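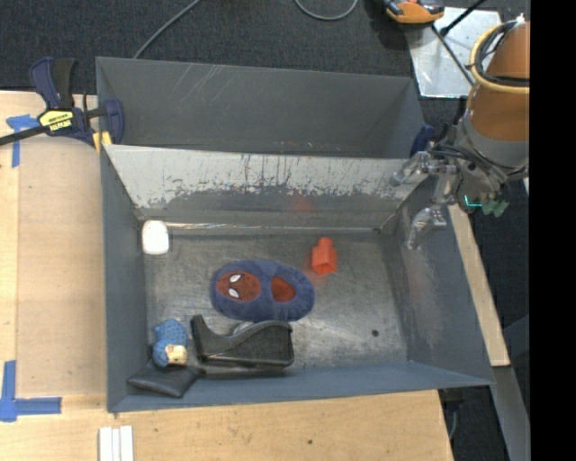

Front sorting bin at the Esdale room, with the empty second bin behind it.

Progress report to the Arnard Fund
Small Things Back Home, the lost and left-behind project
Mar 20, 2024
Prepared by Ngan-ling Chung, with help from Pui-shan Tu

Dear friends at Arnard,

Thank you again for the grant of $800, and for being so patient while we got ourselves settled in. When I last wrote, we were still working off the floor in the hallway at Esdale, and I am so happy to tell you that we now have a proper room with a proper table, and that the work has moved along a good deal faster since we stopped kneeling to do it!

For anyone reading who is new to us, we gather up the odds and ends that get left behind at the after-school rooms and the family center, sort them, and try to get them back to the children and parents they belong to. Whatever is not claimed after 9 weeks is cleaned and passed along to the play shelf at Cheng Street or to one of the families on our list.

Sorting

The two gray metal bins have been the best thing to happen to us this year. They came to us secondhand and they look it (the sloping wall on the front one is worn down nearly white at the top, with chips all along, and the floor is scratched every which way), but they are solid and they stay put on the table while people reach in and out of them. Tien-fu Yeh asked if we wanted them repainted. We talked it over and decided the money was better spent on bags and labels, and I still think so, although I admit I would not have minded a nice green.

The way we work is that new items go into the front bin in small batches, and the back bin is kept for things that have been tagged and are ready to go up on the shelf. We tried big batches in the first month and it was a muddle. Small ones are easier on the eyes, and people seem to enjoy it more too. A batch can be a real mix. The one at the top of this report has a blue plush slipper with Spider-Man's face on the toe and a red lining, a bright orange-red plastic block, a little blue figure or toy, and a glossy black thing that looks like a tape dispenser off somebody's desk. Single slippers are always a puzzle, and we have started keeping them on their own hook, facing out, so that a child walking past can spot one.

Since the start of the year we have held 17 sorting afternoons. Yao-tsung Yang has come to nearly all of them and has rewritten the tags so that they say where a thing was found as well as when, which parents had been asking for.

Spending

Bags, tags and string took the first part of the grant. The shelf from Butitz took most of the rest, delivery included, and Ching-wen Shek talked them into adding the wall brackets at no charge. We have the receipts together in one envelope and will send copies with the final report.

What has been harder

Space on the shelf fills up quicker than we had planned for. Shoes and toys go home fairly well, but office bits and plain plastic parts mostly sit, and we have not settled on a good rule for them. Pui-shan would like a shorter waiting time for anything that is clearly a loose piece of something bigger. I am a little softhearted about it, having seen how glad people are to get a missing piece back, so we are trying six weeks for those and will see how it goes.

Next steps

We would like to open the shelf on one evening as well, for parents who cannot come by in the daytime, and to put a printed list up at Cheng Street. Neither should need more money from you. If someone from the Fund would like to come and sort a batch with us, please do, there is always a chair and usually tea.

With warm thanks,
Ngan-ling Chung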